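Stories > At Work > Eltcombe

The office manager at Drineson keeps 6 spare chairs. "People wear out the casters first," she said. "The mesh lasts."
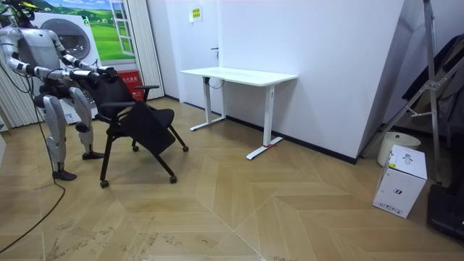 A black mesh-back chair on casters, near the washing machine.

She buys used and vacuums the backs herself. "I paid too much for new ones, twice," she said. Fabric seats are banned.

Comments
We did the same in August. Casters are cheap.
What about armrests? Ours crack.

Contact | © Eltcombe Pandar | Back to top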